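Why Corrugated Metal Is Stronger Than Flat Metal

Take a sheet of paper and lay it across two books so that the middle has nothing under it. The paper sags. Put a coin on it and it falls through. Now fold the same sheet back and forth like a fan, open it a little, and lay it across the gap again. It will hold the coin, and usually several more.

The paper has not become thicker. Only its shape is different. Engineers call this shape corrugated. The word comes from a Latin word for wrinkle.

How bending works

When a sheet bends downward in the middle, its top side is squeezed and its bottom side is stretched. Squeezing is called compression. Stretching is called tension. Somewhere between the two is a layer that is neither squeezed nor stretched, called the neutral layer.

Material far from the neutral layer resists bending well. Material close to it does very little. In a flat sheet, all of the material is close. In a folded sheet, much of it sits at the tops and bottoms of the folds, where it is more useful.

Height matters a great deal. If two sheets are made of the same metal and one has taller folds, the taller one is stiffer. It also takes more metal to cover the same floor or wall, so builders have to choose. 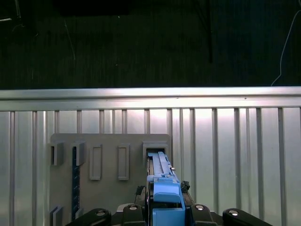

Tatu Biwott asked whether a corrugated sheet is strong in every direction, and said the roof of the goat shed in Lurkik bends easily one way and hardly at all the other.

It is strong in one direction only. Along the folds, the sheet is stiff. Across the folds, it opens and closes like the bellows of an accordion. For this reason roof sheets are laid with the folds running from the top of the roof to the bottom. The low parts of the folds also carry rainwater down to the edge.

Try it yourself

You will need 6 sheets of plain paper, two books of the same height, a ruler and a bag of coins.

Set the books nine inches apart. Leave one sheet flat. Fold the others with folds of different heights, from a quarter inch up to an inch. Add coins one at a time and write down how many each sheet holds before it drops.
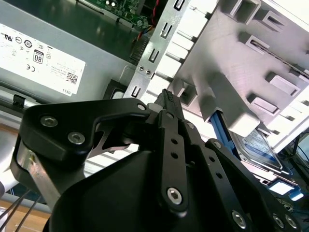
Keep the coins near the middle of the sheet in every test. A load near one book is easier to carry, and the results would not be fair. Press each fold firmly with the edge of the ruler. A soft fold spreads out under the load and loses its height.

Cardboard boxes use the same idea. The wavy layer inside is glued between two flat layers – these keep the waves from spreading apart. Peel a corner of an old box and look at the cut edge to find them.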